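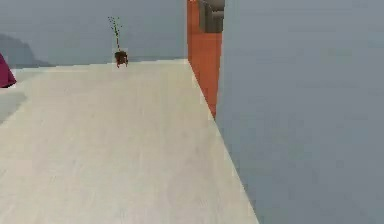
图:仿真室内场景,遥操作时操作员看到的画面。左侧盆栽,右侧灰蓝色大面。

七月,下午场
项目:Pukier 遥操作示教,导航部分
记录人:我;操作:Rania Amrani

今天的任务是用手柄带着机器人从起点走到盆栽旁边停下,录成示教轨迹,给 Omaseo 那边训练用。只录底盘,手臂收起,全程不动。示教说明里写的是“到植物跟前,正对,停稳”,这句话下午吵了一阵,后面再说。

开机之后先对了一遍手柄。左摇杆前后管速度,右摇杆左右管转向,侧移锁掉。上次锁侧移只在界面上勾了,配置文件没存,重启又放开了,所以有几条轨迹里混进了横向速度。这次直接写进 Moriarty 的启动配置,重启两遍确认过,侧移通道输出都是零。

起点问题。右边那一大片灰蓝色的面离得很近,占了画面将近一半。Rania 说刚接手的人看到这种画面会本能地先往左打方向,打多了再修回来,轨迹开头就有一个多余的弯。她自己试了几次也有。我们商量以后改成:起步先直着慢推,和右侧拉开角度以后再转。地面和那个面的交界是一条很长的斜线,操作时拿它当参照挺顺手,比盯着盆栽好用,盆栽太远,画面里就那么一点,叶子又细,方向偏一点看不出来。

橙色那块板也可以参照。它在地面尽头,颜色很亮,转向的时候一眼能看见。但是 Rania 提醒不要养成对着它开的习惯,换了别的房间布局没有这个东西,示教风格就不一致了。同意。写进操作说明:参照物可以用来修正,目标始终是植物。

录制情况:一共录了 16 条,丢掉 4 条。丢的里面有两条是停的位置偏,一条手柄断连,还有一条是我按停止键按早了,底盘还没停稳记录就结束了。剩下的 12 条回放看过,都能用。

回放时间长的那条有 394 步,是 Rania 故意放慢录的,想看慢速示教对后面有没有好处。我的意见是先单独放一个文件夹,不和正常速度的混。上次在 Flornutden 的走廊场景里混过快慢两种,训出来的策略走走停停,查了很久才查到数据上。

关于“正对”。我理解是机身朝向和植物连线对齐,Rania 理解是植物在画面中间就行。相机装的位置有一点偏,两种做法停下来的朝向差得不多,但是检查脚本按机身算,按画面停的那几条会被判成不合格。现在定:按机身朝向,容差 5 度。操作界面上加一条机身中线,操作员看线,不看画面中心。线已经加了,颜色先用绿的,和叶子有点混,明天换成白的试试,白的在浅色地面上可能也看不清。再说。

画面质量。远处比较糊,左后方墙脚那块深灰色的东西看不出是什么,可能是家具,也可能是暗下去的一段墙。最左边还有个紫红色的物体,只露出一部分,像垫子一类。它下面的地上有一块偏灰,问过 Rania,她当成影子处理,照常可以开过去。我不太放心,如果那是另一种地面材质,摩擦参数也许不同。查场景文件之前,示教路线先不从那边绕。

橙色板和地面斜边都有一点锯齿,对人来说没影响。要不要把渲染分辨率调高,我倾向不调。调高以后画面传到手柄端延迟会变大,延迟一大,人就会开始打一下、等一下、再打一下,这种动作录进去比画面糊更麻烦。上午试过一档高的,Rania 开了两条就要求改回来。

顺手记一下手感方面的事:
右摇杆的死区偏大,小角度修正推不出来,一推就过。把死区调小以后好多了,但是松手时有轻微漂移,机器人会慢慢转。折中取了一个值,写在配置注释里。
速度上限不要动。有人想加快录制进度,不值得,快了之后停车距离不稳定。
录制开始和结束都留出静止的时间,开始前手先离开摇杆。我今天早停的那条就是没守这个。

数据已经传到共享盘,目录按操作员分,慢速那条在单独的子目录里。元数据里“起点朝向”这个字段脚本没有自动填,我手工补了,下次之前把脚本修好。改的时候注意角度单位,Pukier 内部是弧度,导出的表是度,之前有人混过。

Rania 另外提了一个想法:录几条故意开偏再修回来的,让策略见过偏离之后怎么办。我赞成,但是要标出来,偏的那一段不能当成正确示范学进去,只取修正的部分。分段打标签的按键还没有,手柄上空着一个肩键,可以用。她来改映射,我改记录格式。

待办:
机身中线换颜色
查左侧地面灰色那块,对场景文件
元数据脚本补起点朝向
肩键做分段标记,做完两个人各录一条试
操作说明更新“正对”的定义,发给 Omaseo 那边看一遍

下次从偏离修正开始录,起点不变。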